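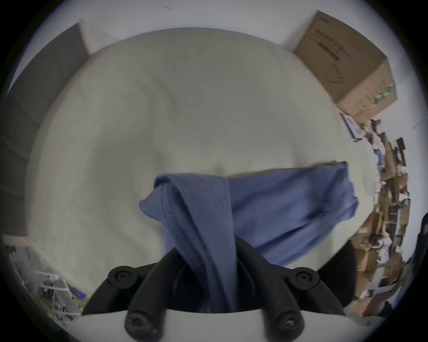
Ticket 973 - Gray smudges on white tabletop won't wipe off
Product: Dritness side table, matte white
Status: Solved
Opened: Sep 17, 2025

Problem
I love this table, but the matte top has picked up faint dark smudges and they laugh at plain water. I've been going over them with a soft blue cloth. The marks get lighter, then seem to creep back once the top dries.

What I tried
1. Warm water and the cloth. Small change.
2. A drop of dish soap in the water. Better near the rim, same in the middle.
3. Revent surface spray, left on for 8 minutes. Wow, big difference! Two patches left, plus a slightly streaky look.

Reply from Nivum Home Support
Great progress so far! The streaks sound like leftover cleaner. Rinse the cloth well, wring it hard and go over the whole top twice, then dry with a clean towel. Please skip scrub pads - they leave shiny spots on matte finishes.

Update
Did the double rinse and the streaks are gone! One patch hung on, so I rubbed it lightly with baking soda paste and rinsed again. It came right up. So happy with this - I'm doing the shelf next.

Closed by customer. Related: ticket 219, tea rings on matte white.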